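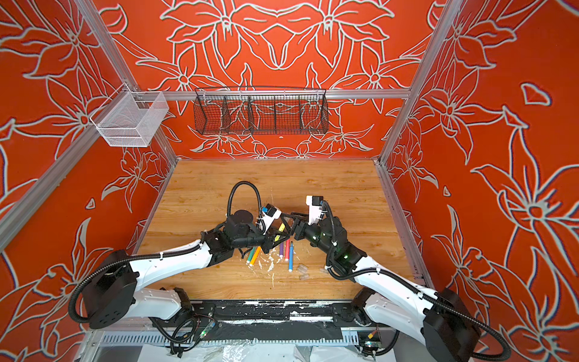

The Aranda album: what we know after the first winter

Many members have asked me when they can see the album of drawings that came to Urelthorpe last year, so I will try to tell in this item how far we are. The short answer is that the first half is catalogued and can be seen by appointment. The second half needs more time, and some patience from all of us.

For those who joined the society recently: the album came to us from the Orkell family, who kept it for three generations in the house at Ladside. It contains copies in ink and pencil of carved stones, doorways and tomb slabs, nearly all from churches in the valley. On the inside of the cover somebody wrote "Aranda" in brown ink. For a long time the family believed this was the name of the artist. Montserrat Figueroa, who read the album for us page by page, thinks it is more probably the name of the place where the paper was bought or the binding was made. She found the same word, in the same hand, on the back of two loose sheets, both times next to a price. I find her argument good, but we continue to say "the Aranda album" because everyone already does.

The best drawing, in my opinion, is of the tomb slab of a wool merchant and his wife. The slab carries the date 1588, cut in the border between two small shields. The draughtsman took great care with the ruffs and the folded hands, and he drew the letters of the inscription one by one, also those which he clearly did not understand. In one place he has written a letter upside down, then corrected it with a very fine pen. The wife's face is left blank. We went to the church to compare, and on the stone her face is indeed worn away completely — so he drew what he found and did not invent anything. This gives me confidence in the other sheets, where the original has been lost.

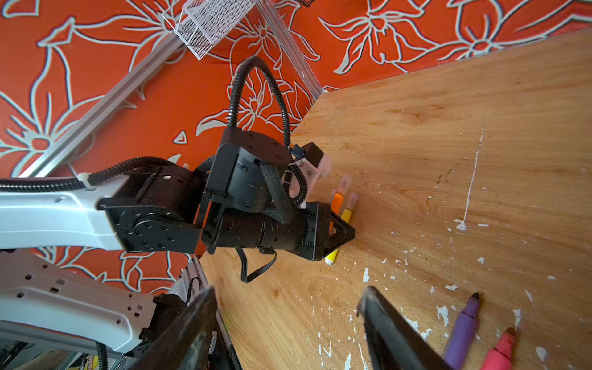

And several originals are lost. The north doorway at Ladside was taken down when the aisle was widened, and until now we had only a written account of it, which mentions "beasts and a vine". The album gives us the whole arch. There are indeed beasts: a lion with a tail passing between its legs, a pair of birds drinking from one cup, and a creature with a human head that Montserrat calls a harpy and I prefer to call a siren. We have agreed to write "hybrid figure" in the catalogue. The vine starts from the mouth of a mask at the left side and goes over the arch to the right, where the drawing stops, because the corner of the page was eaten by mice.

About the date of the drawings we are less certain. The paper has no watermark that we can read. The same doorway appears complete, so that sheet must be earlier than the rebuilding, but the album may have been filled by more than one person over many years. I see at least two hands. The first uses parallel lines for the shadows and presses hard. The second prefers a grey wash and is weak in perspective, especially with steps.

Members have also asked about the numbering. Each sheet has received a number in soft pencil at the lower right corner of the back. The tomb slab is 2773, the doorway is 2774 and so on, following our general register of works on paper. Please use these numbers if you write to us about a drawing, and not the page numbers in ink, which somebody added later and which jump twice.

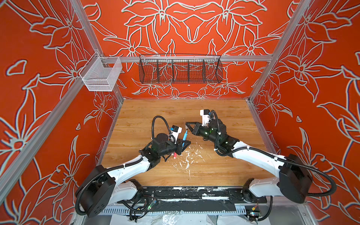
The conservation of the second half will be done when we have the money for it. The spine is broken and the sheets near the end stick together, so we do not open that part at all. The estimate we received is 2000 pounds, and members have so far given 800, for which I thank you warmly. Donations may be sent to the society's usual address with the word "album".

Visits to see the first half are possible in the reading room from July, in small groups. Please bring a pencil only, and leave bags and coats in the entrance. Photographs without flash are allowed for private study.

If you own old views of Ladside church, even poor ones or postcards, I would be very glad to see them. We are looking in particular for the north side before the aisle was widened.

Assunta Greco
Keeper of drawings, Urelthorpe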